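Trevwood Community Help > Workshop Automation > Arms and grippers

Cable loop at the wrist keeps dragging when the arm reaches low into a bin

Posted by Marin Halilović, 21/11/2018

I have a used KUKA arm on a bench in a shared workshop and I am building a sorting cell around it. The job is small: pick cans and plastic odds and ends out of a gray bin and drop them in the right place. The gripper is my own build, with flat plates and small fasteners, and the wiring for it runs down the outside of the arm together with the thick cable.

Picking from the middle of the bin works. Picking near the walls does not. Two faults, possibly related:

1. When the wrist turns to line up with an object near the right wall, the loop of thin cables beside the wrist tightens and pulls at the gripper connector. Twice the finger position signal has dropped out and the program stopped. If I leave the loop longer, it hangs low enough to touch the wall on the next move.

2. On crushed cans the fingers close, the controller reports a grip, and the can slides out during the lift. Uncrushed cans lift fine at the same force setting.

What I have tried: zip ties every few inches (worse, the bundle turned stiff), a second loop higher up (no change), and lowering the approach speed by half (fewer dropouts, but a full bin now takes too long). The log has 1,628 pick attempts in it. 167 ended with the can lost during the lift, and 13 ended with a signal dropout. All 13 were with the wrist turned well away from its home position.

The bin walls slope outward and the bin has a spring clamp on one corner of its wall, so I can move it if that helps. I would like to keep the external routing. Is there a standard way to size the loop, and should I be looking at the fingers or at the force for the second fault?

Senad Krasniqi

These are separate faults. Treat the cable first.

The loop has to absorb the full twist of the last joint and the bend of the one before it. Sizing it by eye at the home position is what gets most people into trouble. Do it this way:

Jog the arm by hand, at low speed, to the two worst poses you use. For you that is probably low at the right wall and low at the left wall, with the wrist turned opposite ways. At each pose, with the cables free, mark the bundle where it passes the last fixed point on the arm and where it meets the gripper. The longer of the two lengths, plus a hand's width, is your loop. Fix the bundle at both ends with a wide hook-and-loop strap and leave everything between the straps free. Zip ties in the moving section are a mistake. They turn several flexible wires into one stiff one, and the bending ends up at the connector.

Then limit the wrist in software. A can is close enough to symmetrical that a grip at some angle and a grip half a turn later are the same grip. If your planner does not know that, it will pick the long way around part of the time. Fold the target angle into the half turn nearest home before you send the move. I expect that alone would remove most of your 13.

Put a strain relief on the gripper side as well. A small printed bracket that holds the bundle before it reaches the plug is enough. The plug should carry no load.

On the second fault, raising the force is the wrong direction – a crushed can has very few flat surfaces and it gives when you squeeze it. The fingers reach the commanded force against one ridge, the ridge folds, and the grip is gone by the time the arm moves. Add a short wait after closing and read the finger position a second time. If it has changed, open and try again at another angle.

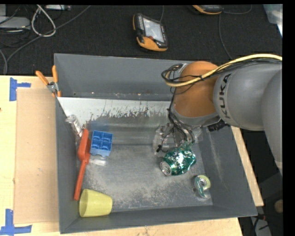
Havon: The second read is good advice, but it will not catch a can that shifts when it leaves the floor. I check a third time, with the arm stopped a short distance above the bin floor, and only then continue to the drop point. It adds a little time per pick and saves the whole trip on the ones that fail. Soft pads on the fingers also helped me more than any change to the settings. I used silicone sheet, glued on, and replace it when it tears.

One more thing on picks near the walls. Approach along the slope of the wall instead of straight down. The sides lean outward, so tilting the tool a little gives the wrist housing and the loop more room at the top edge. Keep the tilt small or you will trade the cable problem for a reach problem.

Sanna

Just use a suction cup.

Senad Krasniqi

Suction on a crushed can will leak at every fold. It would do for the flat plastic pieces if he wants a second tool later.

Marin Halilović

Folding the angle was a three-line change and I have it running now. The cable is re-measured and strapped at both ends, with no ties between. I will do the pads in December when I have the gripper off anyway, and post the log after another 1,000 picks.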